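Community Help > Science & Technology > Open days and tours > Marinho robotics open day, worth it with kids?

Has anyone been to the Marinho robotics open day out past Kakine? It's on again in July and I'm thinking of taking my two, who are eight and eleven. The flyer says "live humanoid demonstration" and not much else. It's a 50 minute drive for us. I'd like to know whether you get to see a robot do anything or if it's mostly posters and a bloke with a slideshow. Also is there parking, and can you get food there? My youngest doesn't like loud noises, so that matters as well.

wattle_and_wire

Went last year. Parking is fine, there's a gravel lot behind the building. Food was a sausage sizzle and it ran out by one. Kids will like it.

Kakine_local

I've been to the last 2, so I'll try to cover what you asked.

You book a time slot at the front desk when you arrive. You can't do it online. They had 846 people through last time and the morning slots filled early, so get there by half past nine if you can. Groups are kept small and each one gets a bit under half an hour in the demonstration room.

It isn't a show with music. The staff explain what the robot is being asked to do, then it has a go, then they take questions. The jobs are household ones, mostly picking things up and putting them down. It's slow. When I went, one attempt was stopped halfway and started again, and the operator told us why, which my daughter found more interesting than the ones that went to plan. If your kids are expecting backflips, tell them in the car.

The room is set up a bit like a kitchen, with a fridge and a long white desk, and the robot works standing at the desk.
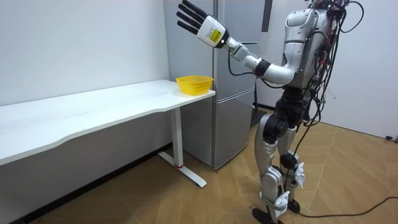 Noise wasn't a problem in our group. The motors whirr and there's a beep when it's switched between modes. The loud part is the Lukar stand in the main hall, where they run a conveyor sorter and a compressor kicks in without warning. You can skip it by using the side door near the toilets.

Visitors stay behind a taped line and kids aren't allowed to touch anything in that room. The hands-on tables are upstairs, run by the Wananero coding club, and the eleven-year-old would probably get the most out of those. Mine built a little gripper out of cardboard and string and it's still on the fridge at home.

Bring lunch. Entry was free but they ask for a gold coin.

tidewater_jo

Don't bother with the afternoon. We turned up at two and every slot was gone, so all we saw was the main hall. There was a sheet on the wall saying the robot had done 3976 practice runs, and that was as close as we got to it. The compressor is very loud, agree with the post above. Staff were nice about it and let my son ask a few questions at the door.

bluegum77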